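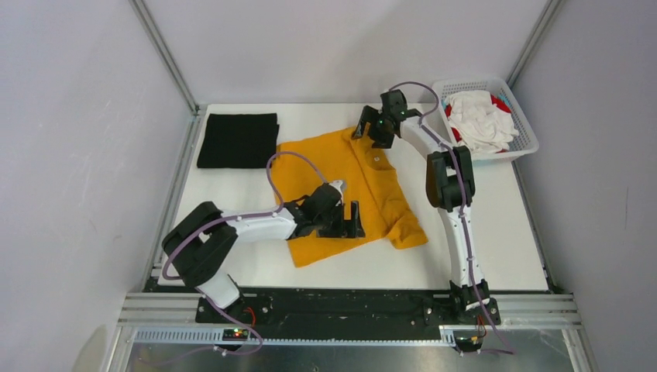
A reader writes that for the price of the Skosetum she could pay a teenager to fold shirts until the teenager had finished college, and would we please go back to stain removal.

Stains will return next month. Meanwhile, enough of you asked about the folding bench after the November page that I signed up for a rental and have been feeding it the household wash ever since. These are my notes on living with it, and most of them apply to folding by hand too, should you come to your senses before the end.

What you get

The Skosetum is sold by Genar as a kit and rented out, set up and working, by Rultden. It's a table with two arms bolted along the front edge and walls around the other sides. The kit is $2,213 and comes in more boxes than you have hallway. The rental is $1,446 a year, which buys you a person who puts it together, a person who comes back when it sulks, and the right to send the whole thing away. I rented. My record with flat-pack shelving did not suggest that I should be left alone with a robot and a bag of bolts.

Clear a room for it

Measure the doorway before you measure the room. I measured the room. The bench now lives in what was the dining room, and we eat in the kitchen, where it's warmer anyway.

Leave yourself space to stand at the front, on your side of the rail. You'll be there more than the brochure implies. Keep scarves, drawstrings and curious sleeves away from the arms while they're moving, and the same goes for pets. Our cat took one look and moved upstairs.

Load the basket like you mean it

Shake every piece once before it goes in. A basket of clothes that have been wrung into ropes will come out as ropes, very carefully handled. Use a plastic basket with holes in the sides and no lining. Cloth liners get picked up along with the laundry, and I have watched a liner folded in thirds with great tenderness.

Put the basket in a back corner of the table and keep it there. Set aside anything smaller than a washcloth. Socks are your problem. They were always going to be your problem.

Polo shirts

The polo is the bench's favorite thing to think about. It has a collar, which is stiff, attached to a body, which isn't, and a placket that wants to twist. I do these before anything else on the table, while I still have some patience:

Button the top button before washing. The collar holds its shape and there is less for a gripper to get muddled by.

Turn the shirt right side out. The bench won't do it, and will fold an inside-out shirt with no sign of shame.

If one sleeve ends up bunched under the body, stop and pull it flat yourself. Letting the arms work it out takes long enough to make coffee and drink it.

Bright colors go better than pale ones on the white tabletop. My mustard shirts get through with little fuss. White undershirts on a white table are another matter, and I now spread a dark towel underneath.

When folding a polo by hand, lay it face down, bring the sides in to meet behind the collar, then fold up from the hem. It's the same advice your mother gave you, and she didn't charge a yearly fee.

Dark things and where to stack them

Fold black clothes in their own batch. They show every bit of lint from the towels, and the bench has no opinion about lint. Move finished pieces off the table as you go. Anything left lying beside the next shirt risks being tucked under it, grabbed along with it, or unfolded out of what I can only take to be professional interest.

Cleaning

Wipe the tabletop with a barely damp cloth and dry it before the next load. Never spray anything near the circuit boards or the cables. Lint gathers in the grooves of the front rail, and an old dry toothbrush gets it out. Do this with the power off. I also went over the gripper tips with a dry cloth after the week of the fleece blankets, and they seemed to hold thin cotton better afterward.

The other one

A few of you asked how it compares with the Yau. The Yau is a plain plastic folding board with hinged flaps. You lay the shirt on it and flip the sides over. It fits behind a door, it makes a pleasing clap, and it has never once needed a visit from a technician. I beat the Skosetum with it every time I tried, and I was listening to the radio.

Should you rent one?

If you have a spare room, a great many similar shirts and a calm temperament, the Skosetum does fold laundry, and there's a real pleasure in hearing it work from another room. Those with fitted sheets should know that it won't attempt them. I respect that. I've stopped attempting them too, and ours live in a ball on the top shelf of the linen closet with the door shut firmly.

My rental runs out in November and I haven't decided about renewing. The cat has.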